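Category: Mobile Manipulation > Skill Packages > Laundry

Grokel Door-and-Drum Skill Package
Reviewed for the Arngate catalog, 11/30/25

Grokel is a learned control policy sold by Noltitz for two-arm robots with wrist cameras. The maker's sheet says it can "do laundry." We carry it, and we think buyers should know what was measured before they spend money on that phrase.

The method is plain enough. A person drives the arms through the job, the cameras record, and a network is trained to copy the motions from the pictures. The stock version was trained on 786 demonstrations. Noltitz split the job into two skills, one for the washer door and one for moving clothes between drum and basket, and a small switching model picks which one runs. The switching model is the new part, and it's the part with the least data behind it.

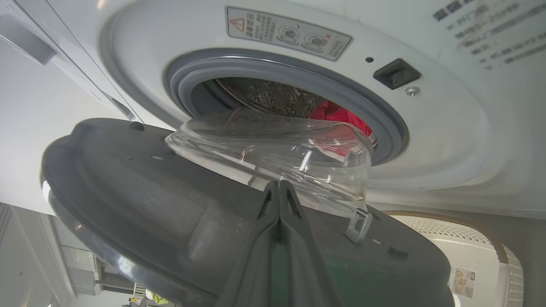 Door skill, wrist view. The fingers have the edge of the washer door.

Doors are a fair test. The rim is curved plastic, the glass in the middle is clear and full of reflections, and the door can only swing where the hinge lets it. A policy that pulls in a straight line will fight the hinge and lose its grip. Noltitz reports 86 percent success on doors, and we have no reason to call that number false. We do have questions about it. The trials all used front loaders with the robot parked at the same starting spot, give or take a hand's width. A retry counted as a success. Nowhere does the write-up say how hard the arm pushed on the hinge, and a washer owner would want to know that.

The clothes skill is harder to judge. The published runs use one garment at a time, and a bright one. Red cloth against a steel drum is about as easy as seeing gets.
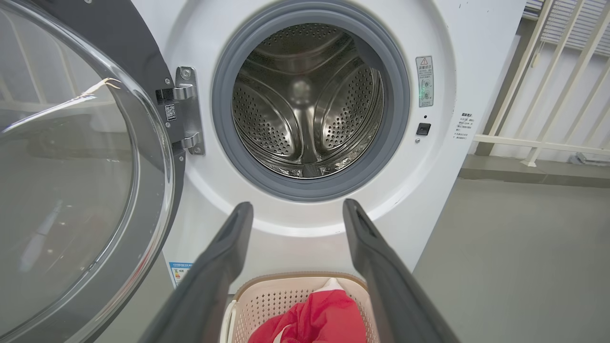
We asked for results on dark socks, on a full mixed load, and on anything stuck to the drum wall after a spin. The answer was that these are planned for May. Until then, treat the package as a single-item demo that may or may not stretch further.

There is also the matter of the comparison. Noltitz sets Grokel against Cosgrove, an older scripted routine, and Grokel wins easily. Cosgrove was run without its depth sensor, though, and it wasn't tuned for the washer. A fair match would give both systems the same afternoon of setup. The write-up also lists 17 failed runs with a short note on each, which we liked, but 5 of the notes say only "other."

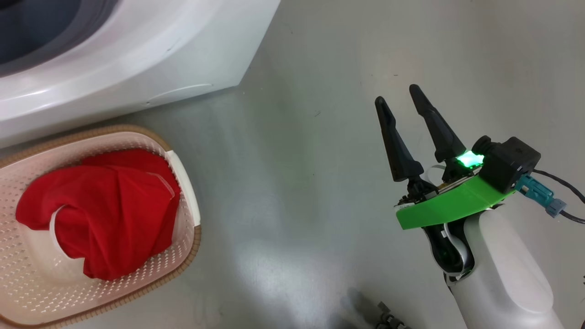 Floor position matters more than the sheet lets on. The head camera has to keep the basket in view while the arms work, and the manual asks for the basket to be set down close to the washer. Move it well off to one side and the switching model has nothing in its training to go on. Plan on recording your own demonstrations if your room is laid out differently.

What you get: policy weights, the switching model, a recording tool, and the full set of demonstrations. The demonstrations are the best reason to buy. A lab could train its own baseline on them and check the door figure for itself.

What you don't get: folding, detergent handling, pressing the start button, or top loaders.

Needs two arms with parallel grippers, a camera on each wrist and one at the head. Returns are accepted if the seal on the license card is unbroken.

Get new listings and test notes by email. You can unsubscribe at any time.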